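Search this site Search Go

April
By Faith Minja

Staff at Jorora College vote to extend work-to-rule over unpaid marking
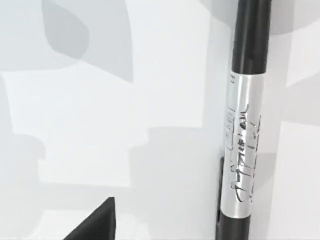 Waweru told the branch meeting that the marking money should have been settled before the spring term opened, and that members were tired of being asked to wait for another meeting with the same people. The college has had the claim since the fall. It has replied to it twice, both times to say that it was being looked at.

The vote to extend the work-to-rule was carried on a show of hands. It now runs to the end of the term. Members will teach their timetabled classes, hold their posted office hours and do the marking that is in their contracts. They will not cover for absent colleagues, sit on new working groups or take on extra scripts from the evening program.

The dispute began with the evening program. When the Kusley campus took over evening teaching from the old Pisstead site, the scripts came with it, and the hourly marking rate did not. Part-time lecturers who had been paid by the script at Pisstead were told that marking at Kusley was included in the teaching fee. The branch says the teaching fee was set years before evening classes moved and was never meant to cover it.

The claim covers 47 part-time lecturers. Of these, 19 taught at Pisstead before the move and have pay slips showing the old rate. The rest were hired afterward on the Kusley terms. The branch is asking for the same rate for both groups, paid back to the date of the move. The college has offered to talk about the first group only.

That offer took up most of the meeting. Several members who taught at Pisstead said they would not accept a payment that left out people doing the same work in the next room. One or two others thought the branch should take what was on the table and keep arguing for the rest. The motion to reject the partial offer was passed after an hour, with four against.

Class size was the second item. The written agreement sets a limit of 30 students for a seminar. Members from business studies and education reported groups well over that this term, and in two cases the extra students were added after the second week. The branch has asked heads of department for enrollment lists. Business studies has sent its list. Education has not, and the branch secretary will write again.

If your seminar is over the limit, please tell your department rep in writing and give the course code and the number on the register. A short email is enough. Please do not turn students away at the door. They signed up in good faith and the college is responsible for finding them a place.

On exams, the college has said that the summer timetable will go ahead as printed. The branch has not called for any action during exams and no motion to do so was put forward. Invigilation that is part of your normal duties should be done as usual. Invigilation for the evening program counts as extra work, and you may decline it while the work-to-rule is in force. If a manager tells you otherwise, ask for the instruction by email and forward it to the branch.

The student union sent a letter of support, which was read out. It asks both sides to make sure that final-year students get their results in time to apply for jobs and further study. The branch has replied that contracted marking is being done and that no final-year results are being held back. A joint notice will go up in the Kusley library and on the department boards once the wording is agreed.

The hardship fund can now make payments of up to 200 to any part-time member who has lost hours since January. The form has been cut to one page. You need to attach one pay slip from before the change and one from after. Forms that come in by noon on the last working day of the month are paid the following month. Members who applied under the old form do not need to apply again.

There was a question about deductions. Two members at Kusley have had letters saying that part of their pay may be withheld because they declined cover classes. The branch's view is that cover is voluntary under the agreement and that nothing can be taken for refusing it. No money has been withheld so far. Anyone who gets a similar letter should send a copy to the branch and should not reply to it alone.

Parking at the Kusley campus was left over for lack of time. So was the request for a staff room for evening lecturers, who at present have the use of the main staff room until 6 p.m. and nothing after that. Both will be taken first at the next meeting.

The next talks with the college are expected before the end of the month. The branch has asked for someone with the authority to agree figures to be in the room this time. A report will go to all members by email, and a general meeting will be called if there is a new offer to vote on.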